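Comunidad de soporte Rinum › Percepción y control › Seguimiento de objetos
1 de agosto de 2019 – publicado por Laboratorio Vusside

Estimación de orientación invertida en objetos cóncavos al usar el módulo de poses

Estimados miembros de la comunidad:

Nuestro laboratorio utiliza Rinum desde febrero para procesar demostraciones de manipulación en entornos domésticos. El estimador de poses se ejecuta sobre cada secuencia y entrega al planificador la posición y la orientación del objeto agarrado. Con cajas y frascos el resultado es correcto. Con cuencos y tapas, en cambio, el eje vertical se invierte durante el agarre, y el planificador genera una trayectoria de depósito con un giro de media vuelta que no corresponde.

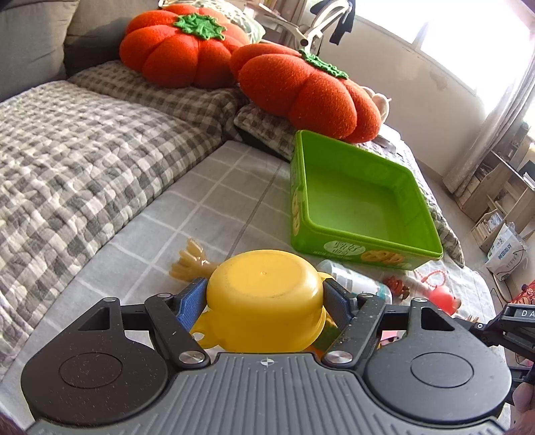 El umbral de confianza está fijado en el valor predeterminado y la ventana temporal es de 10 fotogramas. Hemos comprobado la calibración intrínseca y no se aprecian desviaciones. El fallo se presenta sobre todo en casos como el del cuenco amarillo, sujeto boca abajo entre los dos dedos de la pinza, con la base redondeada hacia arriba: el módulo lo registra como si la abertura mirase al techo. Agradeceríamos que se nos indicara si existe un parámetro que fije la orientación inicial, o si debe corregirse en una fase posterior.

Se ha probado también a aumentar el número de hipótesis hasta 2000, sin mejora apreciable y con un coste de cálculo considerable.

Enache
Respuesta publicada en el mismo hilo

El comportamiento descrito es conocido. El estimador inicializa las hipótesis a partir de la silueta, y la silueta de un cuenco visto de lado admite dos soluciones muy próximas. Aumentar el número de hipótesis no resuelve la ambigüedad, dado que ambas soluciones reciben una puntuación similar.

Se recomienda proceder del siguiente modo. En primer lugar, active la comparación de normales en la etapa de refinamiento; si no se dispone de profundidad, puede emplearse la estimación monocular, aunque con menor fiabilidad. En segundo lugar, amplíe la ventana temporal e incluya en ella fotogramas anteriores al cierre de los dedos, cuando el objeto está menos ocluido. Por último, declare en el modelo del objeto los elementos que rompen la simetría. El cuenco de su imagen tiene un asa pequeña en forma de lazo; si la malla no la incluye, el módulo lo trata como un sólido de revolución y la rotación en torno al eje queda indeterminada. El asa ayuda además a distinguir las dos soluciones verticales, siempre que en la malla esté situada a la altura correcta.

Conviene revisar igualmente el signo del eje Z en la exportación. Algunas mallas se guardan con el origen en la base y otras en el borde.

Grupo de Planificación Wirnberg
Respuesta publicada en el mismo hilo

Confirmamos lo anterior en lo relativo a la malla. En nuestro caso añadimos, además, una restricción en el planificador: si la orientación estimada cambia más de un cuarto de vuelta entre dos fotogramas consecutivos, se conserva la anterior y se marca el tramo para revisión manual. La medida no corrige la percepción – solo impide que el error llegue a la trayectoria – y resulta ineficaz cuando la estimación inicial ya es errónea.

Soporte2000
Respuesta publicada en el mismo hilo

Actualice a la última versión y reinicie el servicio. A nosotros nos funcionó con unas tapas.

Laboratorio Vusside
Comentario del autor de la consulta

Agradecemos las indicaciones. La malla del cuenco carecía, en efecto, del asa. Tras incorporarla y activar las normales, la orientación es correcta en cinco de las siete secuencias reprocesadas. En las dos restantes el error aparece desde el primer fotograma, por lo que la restricción del planificador no interviene. Dejamos abierto el hilo hasta revisar el origen de coordenadas de las demás mallas.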